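沈黙を学ばせないために――傍観という社会的習慣を考える 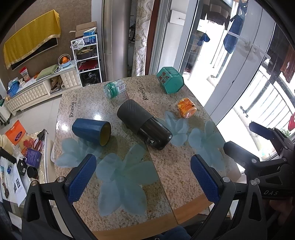
石目模様のテーブルに置かれたカップ、タンブラー、缶など

2021年7月24日

職場や地域の集まりにおいて、誰かが不当な扱いを受けている場面に居合わせたとき、多くの人は口を開かない。後になって「あれはひどかった」と語り合うことはあっても、その場では視線を落とし、話題が移るのを待つ。本稿で論じたいのは、この傍観という行為が個人の気質の問題として片づけられすぎている点である。

傍観は、一般に勇気の欠如として説明される。確かに、声を上げるには一定の覚悟が要る。しかし、勇気の有無だけで説明しようとすると、普段は率直に意見を述べる人までが特定の場面に限って黙り込む理由を理解できない。会議の席で予算の誤りを指摘できる人が、同じ席で同僚への侮辱を聞き流す。前者には発言の手順があり、後者にはそれがない。沈黙は、手順の不在によって支えられている面が大きいと考える。

この点について、ステンデール地区で行われた住民意識調査は示唆に富む。対象となった2,000人のうち、有効回答は839人であった。自由記述欄で目立ったのは、「何と言えばよいのか分からなかった」という趣旨の記述である。報復への恐れを挙げた回答も少なくなかったが、言葉が見つからなかったという回答は、年齢や職業を問わず広く見られた。もとより一地区の調査であり、回答しなかった人々の考えは知りようがない。それでも、沈黙した人の多くが無関心であったわけではないことはうかがえる。

では、その言葉はどこで身につくのか。家庭では「人のことに口を出すな」と教えられ、学校では教員に報告するよう指導される。いずれにも相応の理由がある。幼い子どもに危険な仲裁をさせるべきではないし、大人に委ねるべき事案は確かに存在する。ところが、報告すべき相手が明確でない成人の社会に出たとき、私たちの手元には「口を出さない」という教えのみが残る。子どもの頃の慎重さが、大人になってからの黙認に姿を変えるのである。

さらに、傍観には伝播する性質がある。年長者が黙っていれば、若い者はそれを場の作法として受け取る。新しく加わった者ほど周囲の反応を注意深く見ており、誰も異を唱えない発言を、許容された発言として記憶する。こうして一度の沈黙が次の沈黙の前例となり、やがてその集団の慣習と呼ばれるようになる。慣習となった後にこれを改めるには、最初の一言よりはるかに大きな労力を要する。

もっとも、あらゆる場で即座に抗議することを求める議論には賛同しがたい。公然たる非難は、時に当事者をさらに追い詰める。侮辱を受けた本人が、その場で話題にされることを望まない場合もある。また、立場の弱い者に発言の責任を負わせることは、公正を欠く。臨時雇用の職員と管理職とでは、同じ一言に伴う危険がまるで異なる。責任は、その場で持つ影響力に応じて配分されるべきである。

この観点から注目されるのが、ディンステッドの公共施設が採用した申し合わせである。内容は2項目にすぎない。第一に、会合の進行役は、参加者の人格に関わる発言があった場合、議事を一度止めることができる。第二に、発言を受けた本人に対しては、会合の終了後に進行役が個別に声をかけ、その意向を確かめる。罰則は設けられていない。導入に際しては「自由な議論が萎縮する」との反対意見もあったと聞くが、止めることのできる者があらかじめ定められていることの意味は軽くない。進行役にとって介入は職務の一部となり、個人的な正義感を表明する必要がなくなる。

民間にも類似の試みがある。シュテッカー社では、社内研修に傍観者の立場から考える演習を取り入れ、ザメヴェントの名称で継続している。参加者は、場を中断する言い方、話題を戻す言い方、後から本人に声をかける言い方を、実際に口に出して練習する。形式的であるとの批判は当然あろう。筆者も、研修を一度受講すれば人の振る舞いが変わるとは考えていない。ただし、火災時の避難訓練を形式的だという理由で廃止する組織はない。平時に声に出した経験のない言葉を、緊張した場で即座に口にできる人はまれである。

制度を整えたとしても、沈黙が完全になくなることはないであろう。100の申し合わせを並べたところで、居合わせた人の判断に委ねられる瞬間は必ず残る。だからこそ、その判断を個人の胆力に任せきりにしない仕組みが要る。自治会、職場、保護者の集まりなど、定期的に人が顔を合わせる場であれば、進行役の権限を一行書き加えることから着手できる。

あわせて、私たちが家庭で用いている言葉も見直すべきである。「口を出すな」と教えるのであれば、どのような場合には口を出してよいのか、誰に助けを求めればよいのかを続けて教えなければならない。夕食の席で親戚や隣人への嘲りを聞き流す大人の姿を、子どもは確かに見ている。次にそうした言葉が出たとき、「その言い方はやめよう」と短く告げることは、制度の整備を待たずに行える。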